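Search the shop Go
Category: Desk and Counter > Card Storage and Readers

Weerakoon Compartment Box and Derus Card Reader, Set 1807

The Weerakoon box and the Derus reader are sold together as a desk set for clubs, libraries, workshops and small offices that hand out cards and need to check them in again. The box holds the cards and packets that are waiting to go out. The reader sits next to it on the table.

The box is cardboard throughout, including the partitions. It measures 270 mm along its longest side, so it fits at the end of a shared table and leaves space for a laptop. It comes flat and is folded up by hand. The partitions slot into each other and can be lifted out if you want a wider compartment. No glue or tape is needed.

Packets can be stood upright in the compartments or laid flat in them. We suggest standing up whatever you reach for most often and laying the spares at the front. Cards with a glossy or metallic print should be kept in their packets until they are wanted, as they pick up finger marks.
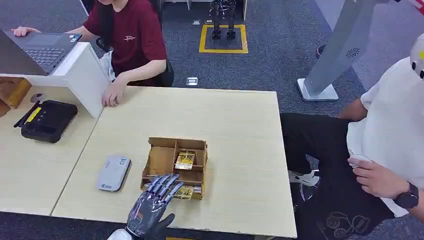

Compartment box on a light wooden table, with gold-coloured packets in it.

What the set contains

Weerakoon compartment box, supplied flat
Derus card reader, white
USB lead for the reader
Pack of 200 blank labels for cards or compartments
Printed instruction sheet

Cards are not included. The reader works with most contactless cards of the usual bank card size, plain or printed. Cards with a picture across the whole face read in the same way as plain ones. If you are having cards printed, ask the printer to keep the card number near the bottom edge, where it is easy to check by eye while the card is being read. Very thick cards and key fobs may need holding in place a little longer.

Where to put it

Any level table will do. Two tables pushed together are fine, but keep the reader away from the join so that it sits flat. The reader is light and will move if the lead is pulled, so run the lead off the back of the table and down to the floor. On carpet the lead can be tucked along the wall or under the edge of a cable cover. On hard floors use a cover wherever people walk. We sell covers in grey and black by the metre.

Do not stand the box on the floor for long periods, carpeted or otherwise. Cardboard takes up damp from below and the base will soften. If you need to store it between sessions, take out the packets, lift out the partitions and keep it flat on a shelf.

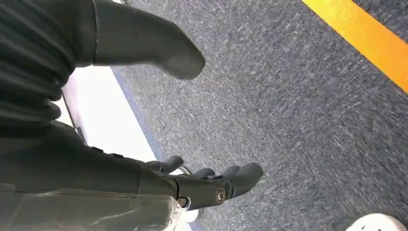 Can I buy the box without the reader?
The box is sold separately, and so are spare partitions. Ask for them by name when you order, as the set number covers the full set only.

Using the reader

Plug the lead into a laptop and wait for the light to settle. Hold the card by its upper part and bring the lower edge down to the top of the reader. It does not need to be pressed. A short tone means the number has been read, and the number then appears wherever the cursor is on the laptop. A card with a slight bend in it will normally still read. A card that has been creased should be replaced.

The reader types the number as a keyboard would, so it can be used with a spreadsheet, a membership list or a plain text file. No software is supplied.

Wipe the top with a dry cloth. Do not use spray cleaner on it.

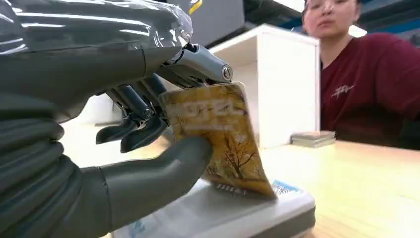 Delivery, returns and guarantee

Sets are packed at our Elletside warehouse and sent by courier. The box travels flat in the same carton as the reader. If the carton arrives crushed, please keep it and write to us before putting the box together.

Unused sets can be sent back in their original carton. We cannot take back a box once it has been folded, but the reader can still be returned without it. The reader is guaranteed for 2 years. The box and partitions are not covered by the guarantee and should be treated as items that wear out.

A version of the box in heavier board is due in November. It will take the same partitions.

Page updated 15/06/2026

Contact Prudell | Delivery | Returns | © Prudell, Elletside | Back to top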